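Inovus Insertion Board Kit, Classroom Edition
Home / Education / Manipulation / Task boards

Item no. 271
Availability: in stock, ships from Plumcombe
Page updated 15 August 2021

Overview

The Classroom Edition is a flat insertion board with removable blue parts, intended for robotics clubs and course projects working on two-handed manipulation. It is the board specified for the Ayaaba Student Challenge, insertion category, and may be used in practice and in scored runs without modification.

The kit does not include a robot, hands, mounting hardware or control software. It is used by teams with humanoid upper bodies, paired tabletop arms and single arms. Single-arm teams should read the note under Use in competition.

Contents

Board, white, with raised sub-plates and engraved part outlines
Full set of blue parts: gear disc, pegs, cylinder, block
2 spare pegs, short
Non-slip mat
Printed layout sheets, 6
Team workbook (PDF, by download)

Specifications

Board mass: 759 g without parts
Board color: white
Part color: blue
Part material: plastic
Fastening: none required; mat supplied
Power: none
Operating environment: indoor, dry

Layout sheets

Each sheet gives a start position and a goal position for every part used. Sheets 1 and 2 use pegs only. Sheets 3 and 4 add the cylinder and its rectangular slot. Sheets 5 and 6 use the full set, including the gear disc, and are the sheets drawn from in scored runs. Teams may write their own sheets for project work; a blank is included in the workbook.

Setting up

Place the mat on a flat table and the board on the mat. The long axis of the board does not have to be parallel to the robot, but the position must be recorded if the team intends to repeat a run. Use a plain, dark table surface where possible. White board edges are difficult to segment against a light table.

Light the board evenly from above. Direct light from one side puts hard shadows in the engraved outlines, and these are often detected as filled slots. A black cloth hung behind the table removes most background clutter from a head-mounted camera.

Route arm cables to the outside of the board. Check both arms through their full range before placing parts.

Use in competition

A part is scored when it stands in its slot without support from either hand. Parts leaning on the edge of a slot are not scored. A part that leaves the board is out of play until the run ends. Team members may not touch the board after the start signal.

Single-arm teams may run sheets 1 through 4. Sheets 5 and 6 require two arms under the current rules.

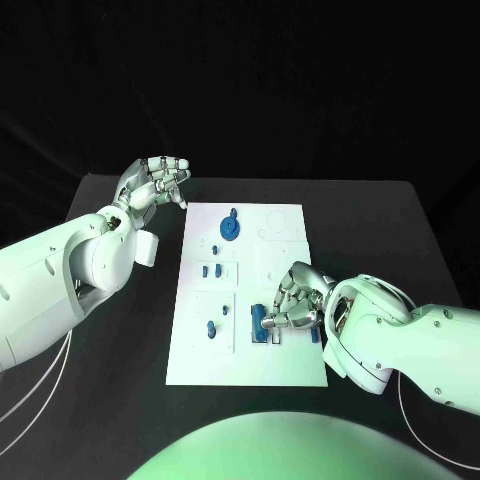 Board in use with a two-arm humanoid. Right hand at the blue cylinder, left hand raised over the far side of the board.

Notes for instructors

The cylinder is the usual first target for teams new to jointed hands. Its diameter suits a thumb-and-finger grasp, and the slot leaves some room for error in one direction. The short pegs are harder for most hands and should be left until calibration is stable. For a term project, allow students to work through the sheets in order and log each attempt in the workbook.

Care

Wipe with a dry cloth. Do not use solvents. Replace any peg with a visibly worn base, as wear changes the fit. Store parts in the tray supplied.

Compatible items

Prudska Tray Insert, for part storage and counted handout
Inovus Replacement Peg Set
Inovus Overhead Light Bar, clamp mount

Ordering

Schools and clubs may order by purchase order or card. Orders placed for the June session are shipped together unless separate delivery is requested. Unused boards may be returned with all parts in the tray. Replacement layout sheets are available as a free download from the Documents tab.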